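Coursework > History of Making > Year 2 project reports > Quilted armour

Stitch spacing and padding in a quilted arming jacket
Project report by Aishwarya Ramasamy, with Muchen Bai
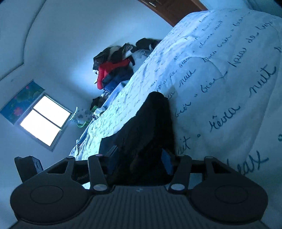 The aim of this project was to sew test panels for a padded jacket of the kind worn under or instead of metal armour in the later Middle Ages, and to find out how the spacing of the quilting lines changes the way the padding behaves. We did not try to copy a surviving garment. Most of what is written about these jackets deals with who wore them, and there is much less on what they are like to sew.

Background

Padded jackets were made in two main ways. Some were built from many layers of linen laid flat and stitched through. Others had an outer shell and a lining with loose stuffing between them, such as raw cotton or wool, held in channels. Our tutor, Radomir Kolev, suggested that we leave the stuffed kind for another group and work only with layers, as the results are easier to repeat.

Materials

All the linen came from Pleka, washed once at 60 degrees and ironed before cutting. The thread was waxed linen from Uvent. We began with a thinner thread left over from last year, but it kept fraying at the eye of the needle and we unpicked everything done with it. The panels were square and each had 18 layers. Half were quilted in straight lines 2 cm apart and half in lines 6 cm apart.

Method

The layers were tacked together with long stitches from the centre outwards. The quilting was then done by hand in running stitch, with a stabbing motion, one side at a time. A normal rocking stitch will not go through that much cloth. We used a leather thimble and, for the last few panels, a pair of flat pliers to pull the needle.

Each finished panel was laid over a block of modelling clay and a blunt steel bar weighing 600 g was dropped on it down a length of drainpipe. We measured the depth of the dent in the clay. The bar was also dropped on bare clay for comparison.

Results

The closely quilted panels were stiffer and left wider, shallower dents. The widely quilted ones were softer and the dent was deeper, though still well short of the bare clay. Where the bar landed on a stitching line and not between two lines, the dent was deeper in both kinds of panel. We had not planned for this, so we did not record the landing point for the early drops and those had to be left out.

The close panels took far longer to sew. They also shrank slightly across the lines, so a jacket made this way would need to be cut larger than the pattern.

Problems

The clay got softer as the room warmed up in the afternoon. We moved the tests to the morning, but a fridge would have been better. A blunt bar also says little about swords or arrows - we can only talk about blows.

Further work

The next step is a sleeve. Straight lines are easy on a flat panel, but the elbow has to bend, and we think the spacing may need to change along the arm. Viorica Dimitriou has lent us her pattern from the Prikness display for this.

Comments (3)

Haris Dervishi
Did you try beeswax on the needle as well as the thread? It made a big difference on mine.

Tesfamariam
Good report. I would like to see the same test with wool stuffing. My own jacket is stuffed and it has gone lumpy at the shoulders after one summer.

Muchen Bai
@Haris no, only the thread. Will try it on the sleeve.

Other reports
Making a turnshoe from a single hide
Riveted or butted: a small mail sample compared
Tablet-woven belts for beginners
Scabbard cores in poplar and lime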